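Clivow opens bookings for its kitchen helper trial

Clivow has started taking bookings for a trial of its kitchen robot service, which until now was only open to people who had been on the waiting list since March. We had it in to do the dishes, and here is what we can pass on.

The service covers loading and unloading a dishwasher, and clearing a counter. The robot is a humanoid with two arms and full hands, on lease from Draltar. Clivow handles delivery, setup and pickup. You keep your own dishwasher and your own plates.
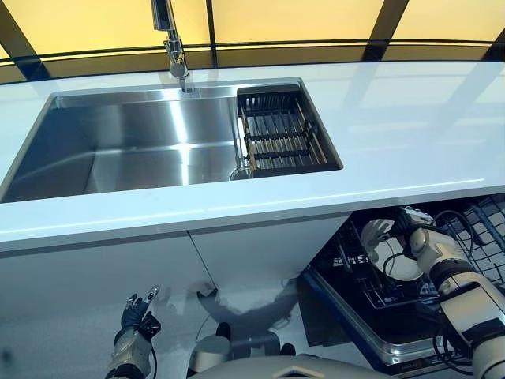 The right hand with a plate at the open dishwasher.

Plates are the job it is sold on, so we paid most attention to those. Clivow says the hand was set up with ordinary dinner plates in mind and that bowls are supported too. Mugs with small handles are still listed as "in testing" on the order form. The grip uses the thumb on one side of the rim and fingers underneath, much like a person would do it. Knit gloves cover the hands down to the fingers – ask for a spare pair, they are not in the basic package.

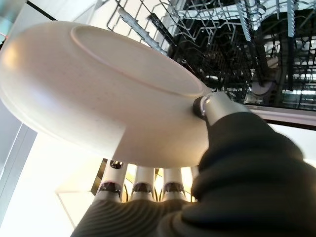
What it costs

The trial is $1,000 for 34 days. That includes one setup visit and phone help. An extra visit is $44. If you cancel before setup you get the full amount back, after that it is prorated. Longer leases are priced by Zatatum, the finance company, and we found their quote slow to arrive.

Before the setup visit you fill in a form about your kitchen. It asks for counter height, which way the dishwasher door opens, and what the floor is made of. Take the floor question seriously. 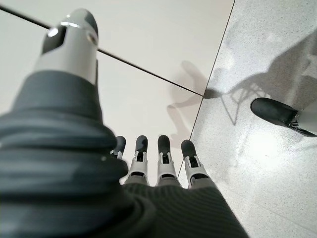 Clivow's setup visit is done by Ndlovu, a local contractor, and most of it goes to mapping the room. They want to know about every change in flooring, even where it looks level. A seam between white tile and speckled gray floor, like the one near our robot's fingertips, should go on the form as two surfaces. Rugs have to come up for the whole trial.

Bookings are by phone or through the Clivow site.

Contact the newsletter desk | © 2024 | Back to top

Comments

dishpan_dot: Does the 34 days start at delivery or at setup? The form doesn't say.

mapleridge: Ours started at setup. Get it in writing.

tk_home: $44 a visit is fair. I'd wait until they do mugs though.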